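Zellurier River Festival - Visitor and Partner Forum
Board: Guided Paddles and Tastings
Topic: Proposed changes to the distillery paddle for next season
9 replies

festival_office
Posted 2020-11-12

The festival office is reviewing the guided canoe journey from Brunora landing to the Panganiban distillery and invites comments from past participants, guides and partner businesses. The proposals are as follows.

First, the start would move from Brunora to the upper landing at Wulura. This would lengthen the journey and take in the wooded stretch above the old railroad bridge.

Second, the tasting would take place only at the end of the journey, at the distillery. The riverside dram at the midway stop would be withdrawn.

Third, places would be capped at 205 across the whole festival, with no more than 20 paddlers in any one departure.

Comments posted in this topic will be read by the office before the program is set in March. Please keep remarks to the proposals themselves. Questions about refunds from the past season should go to the ticket desk.

brunora_landing_assoc
The association thanks the office for the opportunity to comment. Our members do not support the first proposal. The landing at Brunora was rebuilt with this event in mind, and it has level access, parking and restrooms. Wulura has a gravel bank and a turning area that will not take a trailer and a minibus at the same time. We ask that the office publish its reasons for preferring the upper landing.

stern_paddle
I have guided this route for several seasons and wish to register support for the Wulura start. The stretch below Brunora is pleasant but slow, and guests often tell us they expected more river. The upper section offers easy moving water, two gravel islands suitable for a rest, and very good birdlife early in the day. The parking concern is fair. It could be met by leaving cars at the distillery and bringing guests up by bus.

brunora_landing_assoc
A bus transfer was tried for the spring weekend. The second departure left late and the guests at the distillery waited in the rain. We would not wish to see that repeated.

stern_paddle
That delay was caused by a missing trailer board and had no connection with the transfer. The guides' report for that day says so.

oak_and_peat
My comment concerns the second proposal. The midway dram is the part of the day most of my party remembers. It is a small measure, taken on the bank, with the guide explaining how the water reaches the stills. Moving all of the whisky to the visitor center turns the journey into a boat ride followed by an ordinary tour. I would ask that the stop be kept in its present form.

wulura_paddlers
The Wulura club takes the opposite view. Our members paddle with the festival as safety support, and we do not consider that alcohol should be served to anyone who is getting back into a canoe. The amount is small, but the principle is the same one we apply to our own members. A hot drink at the midway stop and a full tasting at Panganiban would be a reasonable settlement.

oak_and_peat
I accept the point on safety, although I note that those who are driving or do not drink have always been offered an alternative. If the dram must go, perhaps the guide's talk could stay at the stop, with a sample of the new spirit to smell only. The talk is the part that ties the river to the whisky.

festival_office
The office is grateful for the comments so far and offers the following points of information.

The reason for preferring Wulura is water depth. In a dry season the channel directly below Brunora becomes shallow, and canoes have to be walked through. The upper landing allows guests to begin in deeper water and to reach the shallow channel with some practice behind them. The gravel bank would be improved before opening, and the landowner has agreed to this in principle.

On the midway stop, no decision has been made. The suggestion of a hot drink and a talk will be put to the distillery.

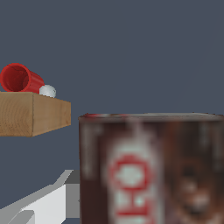 On numbers, the festival as a whole issued 1,570 tickets for river events last season, against a planned figure of 1,000. The increase put pressure on guides and on the shuttle, and the proposed cap for this journey reflects that. Guests who are not able to secure a place will be offered the shorter evening float, which has its own booking page.

The request from the landing association is noted. Brunora would remain the start for the evening float and for the family departures under any version of the plan.

brunora_landing_assoc
The confirmation regarding the family departures is welcome and was not in the original notice. Our objection to the first proposal stands, but members would be willing to consider a season's trial if the bus timetable is published in advance and a person is stationed at Wulura to direct vehicles.

wulura_paddlers
The club can supply a person at the landing for the morning departures. We would need the dates before our own calendar is printed.

festival_office
Thank you. Draft dates will be sent to both organizations by email. This topic will remain open for further comments on the midway stop.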